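What the second gripper will cost us

I've put off writing up the budget for the sorting bench since the summer, mostly because the numbers kept moving. They have settled now, so this is where we are for November.

The room at Edcombe is already paid for, and so is the furniture. What's left is grippers, power and the odds and ends that go on the table. We work with the hand-held kind, and they get used for long stretches, picking through small mixed things on the gridded cloth.

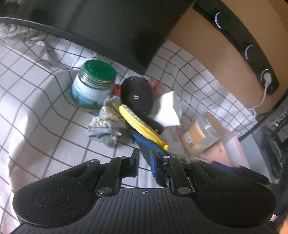

2 min read

Meirion Kneath asked me why the objects matter to a budget. They matter because the fingers wear out on them. Hard items like glass jars are tough on the tips, while cloth and paper are tough on my patience. I now put down a set of fingertips as a running cost and not as a repair.

The second gripper is 579 pounds from Parry, with one pair of fingers fitted. Prarnow do a similar one for less, but the spare parts come separately and the wait is longer. I asked both for a price on paper. Parry sent theirs the same day.

Spare fingertips are 25 pounds a pair. I've allowed for four pairs, so that is another 100. If we get through fewer, the money goes towards screws and a decent case.

Power was the other question. The rail with the round sockets stays. I had pencilled in a new one, then Morfudd Gough pointed out that we could add modules to the one we have, and I crossed it off. I would still like a longer lead for the charger.

The objects cost next to nothing. Jars, boxes, wrappers and bits of cloth come from home, and I only buy something if we need two the same. Small open boxes are worth keeping. Filled with crumpled bits they make a harder job than anything I've paid for.

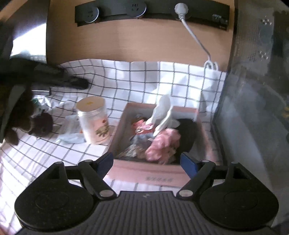

Going in for the pink box, gripper open.

I did look at Illa, the stand that holds a gripper steady between jobs. It's well made, but I can't justify it this year. A shelf will do.

So the total is 679 pounds before delivery. Meirion wants to order both things together to save on postage, and I agree. I also want a second gridded cloth, as there is nothing to put down while the first is being washed. I haven't priced that yet.

The order goes in on Saturday if Parry hold the quote. I'll put the delivery charge in the comments once I have it.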